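Yolanda Llanos has killed most of a platoon by the time I find a parking spot. She apologizes for starting without me. Chapter 6 wasn't going to wait, she says, and the lieutenant had it coming.

Llanos writes war novels set in a country called Estham, which has a river, a bad railroad and a neighbor that keeps invading it. "I made it up so that no veteran could write and tell me the bridge was on the other side of town," she says. "They write anyway. They tell me the bridge wouldn't hold a tank."

Do they have a point?

"Usually. I've moved that bridge twice."

The new book, Okel Ridge, is her fifth, and the first one told entirely by a supply clerk. Private Montes spends the war looking for boots. He fires his rifle once, at a noise. Her agent read the first draft and asked when the fighting would start, and Llanos told him page 5, then went home and put some on page 5.
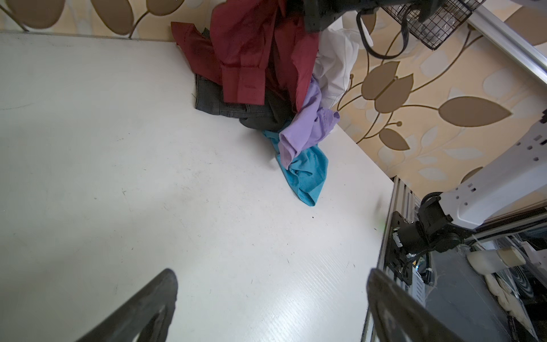
Clothes heaped toward the far side of a white tabletop.

She came to the subject by way of her grandfather, who served as a quartermaster's assistant and talked about nothing else. "Other kids got parachutes. I got a forty-minute story about a shipment of left-handed gloves. I thought he was the dullest man alive, and then I tried to write a battle scene and realized I had no idea who'd fed these people breakfast."

So she started with breakfast. The first three books have a great deal of it. One reviewer called The Citus Road "the only siege I've read that made me want toast," and she has never decided whether that was praise. It's on the back of the paperback.

Her working method is slow. Every soldier gets a card with a name, a hometown, what he's carrying and what he owes the man next to him. The cards for Okel Ridge came to 1459, most of them for people who never get a line. I ask if that's strictly necessary. She gives me a look I imagine Private Montes gets from officers.

"When somebody dies I have to take the card out of the box," she says. "It slows me down. You can wipe out a company in a sentence if all you've got is the word 'company.' If I have to sit there and pull cards, I start wondering if maybe half of them could be sent to guard a warehouse."
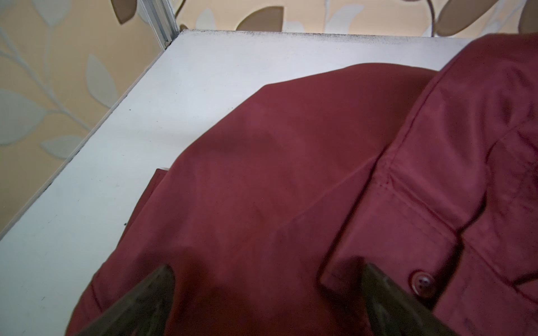 The warehouse garrison in Okel Ridge is, as a result, enormous. Readers may notice that by the last third of the book it outnumbers the enemy. Llanos says her editor noticed too, and that they had a frank phone call, after which some of the garrison were given leave.

She has no patience for heroes who give speeches under fire. "Who's hearing this? There's artillery." Her sergeants mostly say "what?" and "where?" and, in one scene she's proud of, "no, the other hill." She reads all the dialogue out loud, shouting the parts that would be shouted. The neighbors have been decent about it.

There will be another Estham novel, though she hasn't settled on whose war it is this time. The railroad men, possibly. She's been reading timetables since October and finds them moving. The neighboring country may get a name at last, after five books of being called "over there," and she has a list of candidates taped inside a kitchen cabinet. She won't read it to me. She does ask, as I'm getting my coat, whether I know anything about how much weight a bridge can take.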